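Miltmont Adult Learning Centre

Miltmont Adult Learning Centre is an adult education college in the town of Miltmont. It offers part-time day and evening courses to people aged 19 and over.

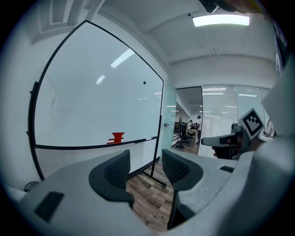

The centre was founded as an evening institute by Demetrius Obi, a former schoolteacher, and at first had 60 students. Early classes covered bookkeeping, English and dressmaking. It later took over the former Nesby Street school – a two-storey brick building – and added daytime teaching.

Enrolment reached 3,645 in its busiest year and later fell to 2,513 after course fees were raised. Languages and basic maths remain the largest subjects. The main term starts in September, with a second intake in November for short courses.

Sunita Haddad became principal on 30 October 2019. The centre also runs classes at four smaller sites, among them Trustlow library and the Yazzie Hall, where the pottery kiln is kept.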